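# Thirteen Ways to Hold a Bag: A Long Afternoon With a Robot Teacher

The woman who runs the teaching room at Tralier has been moving robot arms around by remote control for long enough that she reaches for her coffee, she says, with her elbow tucked in, the way she would if the cup were on the far side of a table and a machine were doing the lifting. She asked me to leave her name out ("my mother would only frame it") and then poured me a cup of my own and talked until the window had gone dark.

She came to the work from alterations. For years she took in waists and let down hems at a shop in Ellbridge, and when Tralier advertised for people with patient hands, she applied mostly because the bus stopped outside the door. The interview consisted of picking up a sock with a pair of remote handles. "I dropped it, and I dropped it again, and then I got interested," she told me. "They say they hired me for the getting interested part."

The setup she uses now is called Gullard, after a town one of the engineers had liked on vacation. She sits at a desk with two handles on jointed stands, and whatever she does with her hands, the arms across the room do with theirs. Every run is recorded from the time she squeezes the handles to the time she lets go. Once there are enough of them, the recordings go off to be learned from, and some weeks later the arms try the task with her hands in her lap.

I asked whether that was strange to watch, and she laughed for quite a while.

"It's like hearing your own voice on an answering machine! The first time it did a napkin fold by itself, it stopped halfway and gave a little wiggle, and I thought, now what on earth is that? Well, that was me. I wiggle. I'd wiggled in practically every one of those recordings, checking my grip, and it figured the wiggle was part of folding a napkin."

She has since tried to cure herself of the wiggle, with mixed results. There was also a period when she hummed and moved the arms in time with the humming, and one of the engineers came down to ask very politely why the left arm seemed to be waltzing.

Soft things are her specialty, as you'd expect from a seamstress, and she'll tell you that they are a great deal harder than blocks or cups. A cup is the same cup every time you come back to it. Cloth has been somewhere in between and picked up ideas. She keeps a notebook for each item, and the one for the canvas bag is the fattest, with thirteen different grips sketched in pencil, several crossed out hard enough to tear the paper. The day I visited, the running total on the inside cover stood at 2,886 recorded bag runs. She had me feel the weight of the notebook, and then of the one for napkins, so I could appreciate the difference.

"People suppose you'd just grab the handle," she said. "Fine, but you have to find the handle first, and it's soft, so it goes wherever it pleases. And if you're putting something in the bag you don't want the handle at all, you want the mouth open and staying open. At home you'd hook it with a finger and never think about it. I had to stand in my kitchen with a grocery bag and do it over and over in slow motion to find out what my own fingers were up to. My husband ate his supper around me."

What surprised her most was how much she missed feeling things. Her handles don't push back, so she has to tell by eye whether she has one layer of fabric or both. In her first month she would pinch straight through the near side and the far side together and carry the whole bag off closed, proud as anything, before somebody pointed it out. Now she looks for how the cloth puckers next to the grip. She's gotten good enough at it that the newer teachers bring her their recordings and ask her to say where they went wrong.

There are two ways of teaching in the building, and the people who do them tease each other about it. The other crew works next door on a cell they call Åberg, where you take hold of the arm itself and walk it through the motion, like guiding a child's hand with a crayon. She did that for a season and liked it well enough. It's quick to pick up, and you can feel the weight of whatever you've lifted. But it's hard on the shoulders, and it's awkward to lead both arms at once when you only came with the two hands, and bags do like to be held from both sides.

"For a lever or a drawer, I'd go next door and do it by hand, no question," she said. "For cloth I want my chair."

She had opinions about the chair, too, and about the length of a session, which she keeps to roughly two hours before she gets up and walks to the mailbox and back. Tired runs look tired, in her view, and she would sooner throw one away than have it copied. Bad runs are another matter. If she fumbles and recovers, she keeps it, and she'll argue with anyone who wants it taken out. How else would the arms learn what to do about a slip? She taught her daughter to sew the same way, leaving the crooked seam in and showing her how to ease the next one over to meet it.
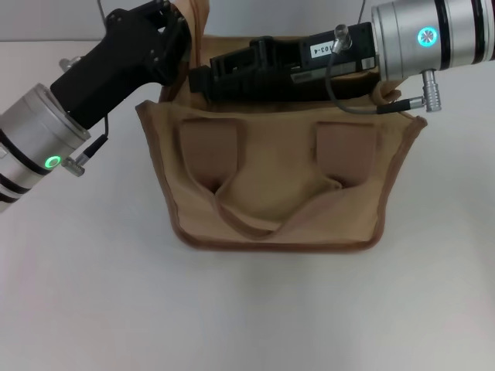 The daughter, by the way, is grown now and makes curtains, and the two of them still argue on the phone about whether you should pin before you press. I was invited to take a side. I said I owned an iron and left it there, and she wrapped two pieces of plum cake in foil for my drive home.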